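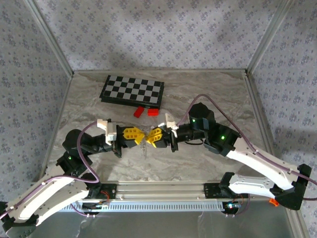

Kamath told us that a bowler who changes the grip late in the run-up loses accuracy before he loses speed, and that coaches in Hemdale look only at the speed.

Figure 1. Workspace with the board and two red blocks.

4.2 Accuracy of length

We examined 653 deliveries by 7 bowlers of the Hemdale club, all recorded in October. A delivery was counted as accurate when it pitched within 300 mm of the target line. The remark of Kamath agrees with our data only partly. For two bowlers the accuracy decreased in the second spell, while the speed stayed the same. For the other five we did not find a clear difference between the spells. Osagie and Briggs (personal communication) suggest that the length of the rest should also be considered.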